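Speaker notes – "Two Hands on the Cloth: Gathering Examples for Wileck"
Drirville evening talks, Mar 29, 2019

Opening (take it slow, people will still be finding seats)

Thank everyone for coming out on a Friday. Say that I work on Wileck, our small folding project, and that tonight I'm going to talk about the part of it that gets the least attention, the long afternoons of picking things up and putting them down again so that a machine can learn from us. I love this part, and I'd like them to love it a little too by the time we get to the coffee.

Ask for hands: who folded laundry this week? Who could explain, in words, how they did it? (Pause here. Last time at Rojanasak this got a good laugh, so don't rush past it.)

1. Why we collect by hand

We started out writing rules. Find a corner, lift it, find the next corner, and so on. It was fine for a napkin lying flat and hopeless for anything that had been sat on. So we changed over to showing. A person holds the gripper, does the job the way they'd do it at home, and the camera on the tool sees the cloth from close to where the fingers meet it. We keep the whole thing, start to finish, including the fumbles.

Mention that the first batch was 516 examples and that we were terribly proud of it. Then mention that the arm, trained on those, could do one kind of towel from one side of one table. The second batch took us to 828, and that was when we began moving between rooms and swapping fabrics – a much better use of our time than doing more of the same.

2. What a session is like

Give them a feel for the pace. You take hold of the cloth, you spread it or fold it, you let go, you muss it up and go again. Your wrist gets tired before your head does. Talk about grip here, because it's the thing newcomers ask me about most: you want enough cloth between the fingertips that it doesn't slide away, and if it bunches up into a twist where you've pinched it, that's all right, keep going.

On the slide, the blue cloth is held at both ends. Our fingers have one side, the black device on the white machine has the far corner, and you can see how much the middle sags when it's stretched out like that. Let people look at the sag for a moment. So much of what we're trying to teach is how hard to pull.
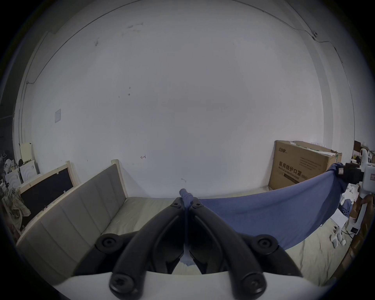 3. What we throw out, and what we keep

This is the section I always run over on, so watch the clock. We throw out a recording if the camera lost track of where it was, or if somebody stopped halfway to answer the phone. We keep the clumsy ones. A dropped corner that gets picked up again is worth having, and I'd gladly take more of them.

Labels: 3 per recording, no more. Fabric, task, finished or not. We tried a longer form with Gekodbridge and people got so weary of it that they began ticking the same boxes every time.

4. Where we're headed

The goal is 1000 examples by the end of April. Say plainly that we need more hands, left-handed folders especially. The sign-up sheet is by the door, and a session lasts as long as you feel like staying.

Questions. If someone asks about fitted sheets, admit that we haven't dared yet.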